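Archivo Histórico Bansal
Hilo sobre el asedio de Ariditz y sus fuentes.

1/ Concluida la catalogación del fondo Varkier, este Archivo publica un resumen de lo que la documentación permite afirmar sobre el asedio de Ariditz y la retirada que lo siguió.

2/ El fondo reúne 661 piezas: correspondencia de intendencia, listas de revista y 19 cuadernos del consejo de la plaza. Faltan los folios correspondientes al mes de octubre.

3/ La guarnición contaba con más de 400 hombres al inicio del cerco. La cifra procede de las raciones de pan y no coincide con la que dio el gobernador en su carta de capitulación.

4/ La crónica impresa sostiene que la plaza cayó por asalto. Los cuadernos recogen, en cambio, una rendición negociada – con salida de la tropa armada y custodia de los heridos a cargo del vencedor.

5/ Se conservan 2 copias del acuerdo. Difieren en la cláusula relativa a la artillería, y la segunda omite la firma del comisario.

6/ La edición crítica, a cargo de Sunita Pant, aparecerá en la colección Bokoteck. Las consultas sobre signaturas pueden dirigirse a la sala de lectura.

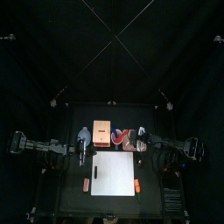
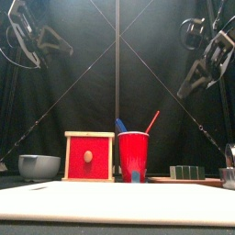

Sunita Pant
Una precisión al punto 5: la copia sin firma parece anterior a la otra, a juzgar por las correcciones al margen. Convendría citarla como borrador hasta que se complete el cotejo.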